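Plikwood Maker Space: Monthly Walk-Through, March
Checked by: Dima Harb
Started 6:20 p.m., front door first

ENTRY AND HALL
Exit sign lit: yes
Door closes by itself: yes, slow on the last inch. Adjusted the closer a quarter turn.
Floor mat flat: no. One corner curls. Taped for now, replace.

EXTINGUISHERS
Hall, tag 3169: gauge in green, pin in place.
Kitchen, tag 184: gauge in green, but a coat rack was in front of it. Moved. Please leave it moved.
Wood shop: bracket screw backing out. Tightened.

WOOD SHOP
Band saw guard: OK
Dust bin: over the line. Emptied.
Oily rags in the lidded can: two were on the bench. Second month in a row.

FIRST AID
Burn gel expired. Gloves low, size large only. Ordered a box of 200 from Trorance.

ELECTRICAL
Extension cords: one with a cracked plug, cut up and thrown out.
Power strips: none plugged into another strip.
GFCI by the sink: trips and resets.

REPAIR BENCH
Soldering iron off and in stand: yes
Unplug before opening a case: reminder sheet is faded, needs a reprint.
Memory stays out until the ground strap is on.

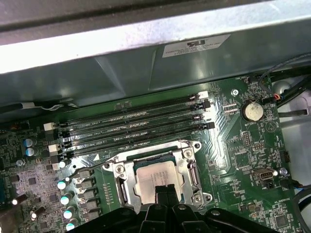
Open computer case, four memory slots empty.

Next check: April, Ese Omoregie

Comments (3)

Ese Omoregie
I can do April. Is the ladder on the list? One foot pad is missing.

Mohammed
Rags were mine, sorry. The lid sticks.

stukthorpe_lee
I have a spare mat, 20 by 30, if you want it. Might be short for that doorway.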